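Robot doing the tidying in our break area: what happens to the cleaners' hours?

Asked in Workplace & Facilities, February

We run facilities for an office at Ullton, 234 staff on one site. Management is trialling a mobile robot with arms, supplied through Wisteck, to tidy the shared break area between 7 and the start of the working day. At present three cleaners cover it. The robot picks up cloths, cups and stray items. It does not wash, vacuum or touch the coffee machines. 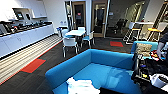 The trouble is with soft things. Mugs on a table are handled without much fuss. Cloth left on a sofa, or a heap of bags and straps, takes a long time, and it stops and asks for a person if it can't find an edge to grip. One of the cleaners now spends part of the shift answering those stops. Her job sheet hasn't changed. Has anyone rewritten the duties for this, and did the hours go up or down?

3 answers

Answer 1 (accepted)

We did this at Vilela with different kit. Log every stop for a full month before you touch the rota: time, item, how long the person was away from their own work. We logged over 100 in the first month and most were fabric. Total cleaning hours stayed the same. The split changed: less walking and collecting, more attending to the machine and more time on kitchen surfaces.

Put the attending in writing as a duty, with a named shift and a training record. If it is left informal it lands on whoever is nearest. Check the pay grade as well. Ours went up one step after the union rep raised it, and that should have been in the budget from the start.

Also agree who may press the stop button. It should be everyone, including visitors.

Answer 2

Put hooks and lockers in. Half of what ours at Cirarura picked up was coats and bags people could have hung up themselves. Doesn't answer the hours question, but you will get fewer stops.

Answer 3

depends on the contract. are your cleaners agency or direct? if agency you can't just add duties, ask the agency first

Comment from asker: Direct, all 3. Starting the log next week.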